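Sports Science Unit > Notebooks > Goalkeeping > September

September - entry opened 09.40

Present: Jolien Van Dijk, Nathalie Koster. Subject: repeat of the grip wear trial on the Branetano goalkeeper gloves, requested by Tillow before the club commits to an order for the senior squad.

Two pairs were issued, one in the standard palm and one in the thicker Pelline palm. Each was taken through 4000 catch cycles with match balls at the usual pressure. Palms were dampened at the start and at the halfway point, as in the previous trial.
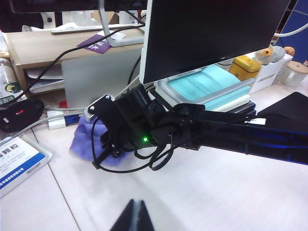
The standard palm showed surface loss at the base of the thumb on inspection at the end of the run. The Pelline palm was marked but whole - the stitching at the little finger had begun to lift and should be raised with Verschueren. Grip score for the Pelline pair was 54, to be entered on the shared sheet by N. Koster.

The room temperature was not recorded before the second run. This must be done in future. J. Van Dijk to ask the goalkeeping staff for worn training gloves for comparison. Both pairs bagged, labelled and placed in the drying cupboard at 16.15.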